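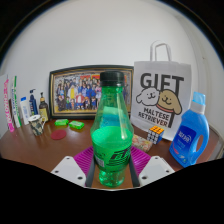
2. Collecte des démonstrations de préhension

Durant la période couverte par le présent rapport, l'équipe placée sous la responsabilité d'Adhiambo Ondieki a enregistré 566 démonstrations à l'aide de la pince tenue à la main. Les prises portent sur des objets d'usage courant, posés sur une table parmi d'autres articles ménagers. La bouteille verte à bouchon noir, saisie en position verticale entre les deux mâchoires, relève de la série consacrée aux contenants transparents et partiellement remplis.

Les enregistrements ont été réalisés dans quatre logements mis à disposition par Bollent. Deux opérateurs ont été formés au protocole Kunard, révisé en novembre à la demande du comité de suivi.

3. Difficultés rencontrées

Les surfaces brillantes et les parois translucides demeurent une source d'erreurs d'annotation. Une relecture systématique de ces séquences a été confiée à Prisent. Le calendrier de livraison n'en est pas modifié.

4. Suite des travaux

La prochaine phase comprendra cinq catégories d'objets supplémentaires, dont les emballages souples. Le versement de la deuxième tranche est sollicité à réception du présent rapport.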